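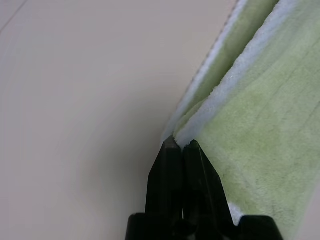 Minutes of the linen meeting, Stullton Guest House Cooperative, held in the laundry room on Saturday, January 11, 2025. The meeting opened late, the earlier booking of the room having been made by a tumble dryer with forty minutes left on its cycle. Mei Tran took the chair, which in this case was the step stool. The first business was how we fold, and the green cloths with the white edges were agreed to be the place to start, being soft, thick and willing to hide a bad fold until somebody opens the cupboard door.

Present: Mei Tran (chair), the Gumdale house (both sisters), the Oyelaran house, the Stullton front desk, and the undersigned, who was asked to take notes after bringing a pen.

Apologies: the Konix Street house, which sent a message that it had no linen problems. This was noted. The state of the Konix Street shelves was also noted.

1. Minutes of the August meeting
Accepted with one correction. Under "Bath mats," for "burned" read "returned."

2. Folding
Mei reminded the meeting that there is a house fold and that it is on a card taped inside the cupboard. The Oyelaran house said the card had been behind the spare duvets since fall. The card was retrieved and read aloud.

Long discussion of thirds versus halves. The Gumdale house folds in halves and then halves again, and has done so for as long as it has had towels. The front desk said halves make a stack that leans. The Gumdale house said the shelf leans. A marble was produced from a coat pocket and placed on the shelf, and the Gumdale house was found to have a point.

Agreed: thirds for bath towels, halves for hand towels and the small green cloths, folded edge toward the door. Corners are to be pulled square before the last fold. The front desk asked what happens if the corners will not go square. Mei said to pull them again.

Action: front desk to level the shelf. Mei to move the card to the outside of the door, where it will be harder to lose and harder to claim not to have seen.

3. Cloths in the wrong houses
The green ones belong to Stullton and Gumdale. The plain white ones belong to Oyelaran. The houses have been swapping them freely, mostly through the shared hamper, and mostly in one direction. The Oyelaran house offered to go through its own closet before anyone else did.

A proposal to sew name tapes into everything was discussed with great warmth until the question of who would do the sewing. Proposal withdrawn. A laundry marker on the care label will do.

Action: all houses to mark what they have and bring back what they should not have, to be left on the folding table with no questions asked. Mei reserved the right to one question.

4. Washing
Fabric softener again. The thick cloths are not drying anything after a few rounds with it – the front desk described wiping a counter and simply moving the water to a new location. Agreed that softener stays out of the towel loads. The Gumdale sisters voted on opposite sides and asked that this be recorded.

Lint filter: to be cleaned after every load. This item has now appeared in every set of minutes the undersigned can find.

5. Money
The linen account stands at $1,346. The Oyelaran house would like new pillow protectors. The Gumdale house would like a second drying rack, the present one having lost two of its rungs and most of its dignity. Both to bring prices. The front desk asked whether the coffee for these meetings could come out of the linen account and was told it could not.

6. Other business
One sock, gray, left on the windowsill. Unclaimed. It will stay there until the next meeting and then become a dust rag.

The iron is making the noise again. Please do not use it on steam until Mei has looked at it.

Next meeting: date to be set by Mei, same room, provided the dryer is off. Konix Street to be told that attendance is expected, and that someone will be over to see the shelves.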